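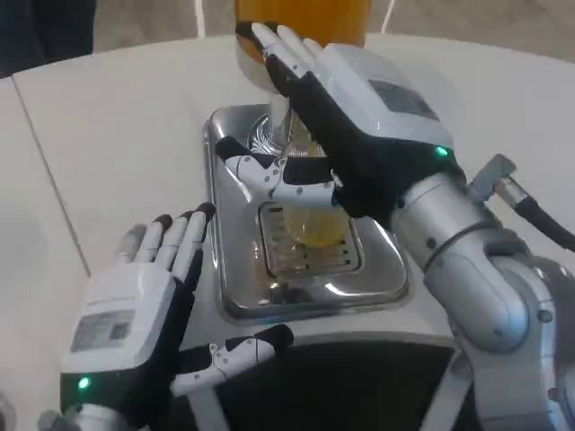 Tower dispenser with spout, slotted grate and stainless drip tray.

Saranya Sastry has maintained cold drink dispensers for Gralitz since the company ran a single canteen. She now looks after 63 of them across the Pultside buildings, and most of her working day is spent on the parts below the tank.

"People look at the cylinder," she says. "The cylinder gives me very little work. It holds the drink. The spout and the tray are where the hours go."

A clear spout, in her view, is worth the extra cost. Residue shows on it early, and the person wiping down the counter can report it without taking anything apart. Her schedule calls for the spout to be removed every 4 days, soaked, brushed along the inside and left to air dry. Sites that pour juice with pulp do it daily.

Trays come up next. Sastry prefers stainless steel with rounded corners. "A square corner holds syrup. You can get it out with a pick, but you will be there a while." The grate should lift out in one piece, and the slots should be rinsed from underneath, where the film builds up. She does not allow scouring pads on polished steel.

Cup position is a smaller matter, but it accounts for a good share of her notes. The cup should stand in the middle of the grate, under the spout, with a hand on it if the cup is a light plastic one. She asks users to stop short of the rim. "Part full is fine. Come back for more."

In September she compared two tray designs, one from Plandex and one from D'Souza, at the same counter. She logged 708 pours on the first and 999 on the second. The totals differ, she says, so she would not read much into the spill numbers. What she did take from the test was that the deeper tray was carried to the sink less often and spilled more on the way.

Asked what she would change, Sastry names the grate. "Wider slots at the center. The drips land there."

Related items
Descaling a countertop water boiler
Choosing a food-safe brush
Counter heights for self-service drinks
Storing spare seals and gaskets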